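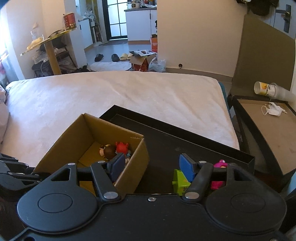
Toy sorting with a hand-held gripper, the task at the center of the Gredine Open Day. The blue finger pads are open beside a cardboard box holding three small toys.

The Gredine Open Day was a public demonstration of household robotics organized by the automation firm Jimen and held on Oct 28, 2019. It was promoted as a first look at machines that could tidy a lived-in home. Much of what visitors saw was the collection of training material with hand-held grippers, and the event is remembered mainly for the argument over whether this counted as a robot demonstration at all.

Background

Jimen had spent two years on warehouse picking before turning to domestic work. Its home project, named Bullero, was announced in February of the same year with the claim that it would handle "any small object in any room." No test results came with the announcement. Su-chen Kan, who led the project, later described the phrase as a goal and said the sales department had dropped the word "eventually."

Demonstration

Visitors were admitted in groups of nine, each for 16 minutes. The main task was toy sorting: soft and hard toys were to be moved between a black tray and an open cardboard box. An operator closed the gripper by hand around each toy, and the recorded motions were meant to teach an arm to repeat the work later on its own.

The toys differed a good deal in shape and softness. They included a red crab, a lime-green block with printed markings and a pink plush toy. Jimen presented this variety as proof of range. Critics answered that a person was choosing every grasp, so the variety showed only what a person could pick up with two rubber pads.

A second part of the program, in which an arm was to sort toys without help, was shortened in the afternoon sessions. The company gave no reason in its printed notes.

Claims and reception

The handout stated that Bullero could sort "up to 100" toys an hour. It did not say how many drops were allowed or whether a person reset the tray between runs. Jasper Michiels, writing in the trade newsletter Hoekstra, called the figure "a number without a test behind it" and asked for the full logs. Jimen released a summary covering 80 attempts — chosen, by its own account, from a longer series — and did not publish the rest.

Opinion was not all negative. Several visitors praised the decision to work among ordinary bedroom furniture, and Michiels agreed that a furnished room made a harder setting than a bare lab bench. He still held that a hard setting proves little when the results are left out.

Later events

Kan defended the day as an honest look at how training is done. Jimen dropped the "any room" wording from its brochures but kept the hourly figure. No second open day under the Gredine name has been recorded.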